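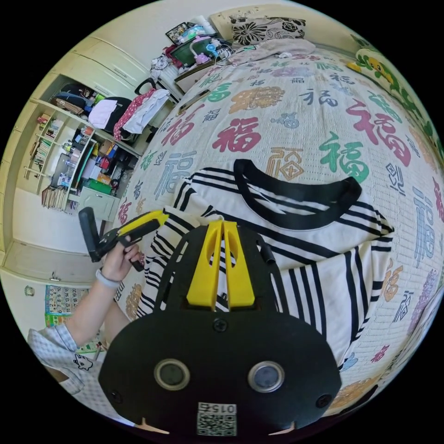 *Number 015 and the striped shirt, before lunch.*

Mavis Mbeki had learned the trade at Brandstead, where the machines were bolted to the floor and stayed there. The pair from Jovar was different. It lived in a bedroom, and when it was sick she had to go to the bedroom too.

"The right one closes late," her cousin said on the telephone. "The left one is good. I close them together and the right one comes after."

She brought a small screwdriver, a soft cloth and the Eklow booklet, which had 49 pages and only 2 about the fingers. First she wiped the lenses. Then she opened and closed the yellow fingers slowly, and listened. There was a small click in the middle of the travel — very small, like a tooth touching a spoon.

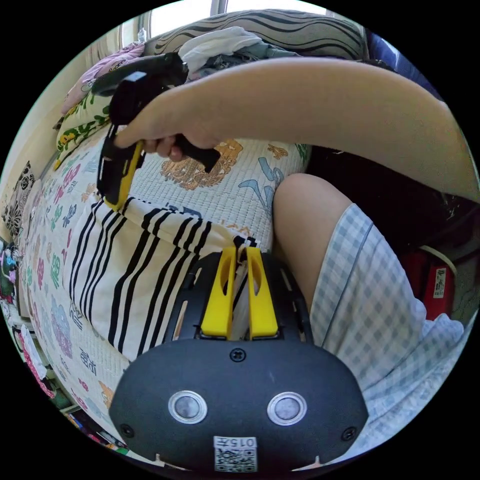
*015右, the patient.*

"Did you drop it?" she asked.

"No."

She waited.

"Maybe in March," said her cousin. "On the carpet of the stairs."

Mavis took off one finger and laid it on her cloth. A grain of something was sitting in the rail. She pushed it out with a paper corner, put the finger back and tightened the screw until it stopped, and after that she did not tighten it more. Her old chief at Brandstead had broken many screws in his life and he talked about each of them.
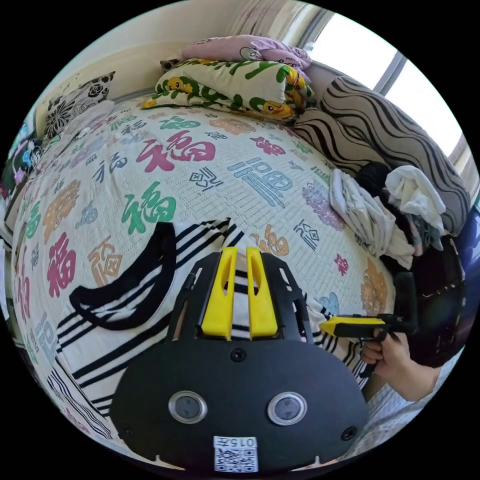

She tried the right one 30 times, then the left one, so that her hand could compare. At the end she could not feel which was which.

"How much do I owe you?" asked her cousin.

"Tea," said Mavis, "and carry them in a box on the stairs."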